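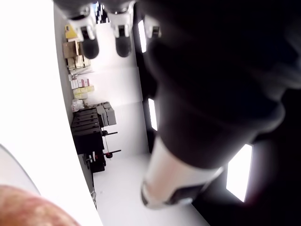
Shelving against the side wall at Firnex's Savcombe showroom.

SAVCOMBE, 11/4/24 – Firnex has released Skosteveo, a small collection of tables and tableware for staff lunchrooms, school common rooms and community centres. The collection goes on sale through the company's Savcombe showroom and its trade catalogue, with deliveries starting in January.

Skosteveo begins with two pieces: a rectangular table with a matte white top, and a shallow ceramic plate in white with a thin dark line at the rim. Both were designed for rooms where people eat quickly and share the same furniture all day. The plate is sized for a piece of fruit, a muffin or a sandwich, and the well is deep enough to keep crumbs off the tabletop.
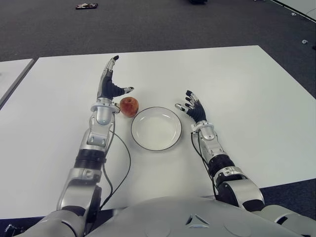 The dark rim was added at the request of lunchroom managers who took part in an early trial. White plates were being left behind on white tables at the end of the day, and a plain line at the edge made them easier to spot when clearing up. The colour of the line will be the same across every piece in the collection, including the bowls and side dishes now in development.

Firnex tested the table and plate over the past year at 136 workplaces and schools, and received 642 written comments. Most were about cleaning, stacking and noise. As a result, the foot of the plate was made slightly wider and the finish of the tabletop was changed from gloss to matte, which shows fewer fingerprints and reflects less light from overhead fittings.

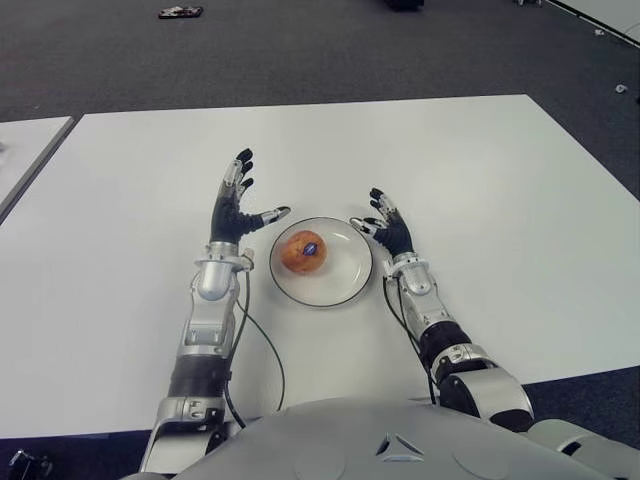
The tabletop can be wiped down with warm water and ordinary dish detergent. Abrasive pads are not recommended. Plates are dishwasher safe and are sold in cartons, with replacements available singly so that a breakage does not mean ordering a full set.

The ceramic is made for Firnex by Suksawat, which has supplied the company's mugs for several seasons. Suksawat has set aside capacity for 2,000 plates a week during the launch period. Advance orders stand at 3,083 plates, mainly from existing catalogue customers.

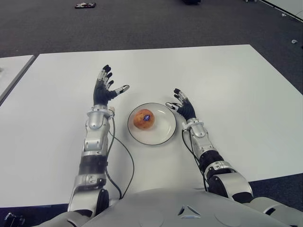
Availability and orders

Skosteveo tables and plates can be viewed at the Savcombe showroom during normal opening hours. No appointment is needed, although groups are asked to phone ahead. Sample plates are available to registered trade customers on request – one per organisation, with freight charged at the standard rate.

Orders placed before the end of January will be filled in the order they are received. Bowls and side dishes will be added to the catalogue once testing is finished.

About Firnex

Firnex supplies furniture and tableware to workplaces, schools and community organisations. The company's office, warehouse and showroom are in Savcombe.

Media enquiries: contact the Firnex office through the Savcombe showroom.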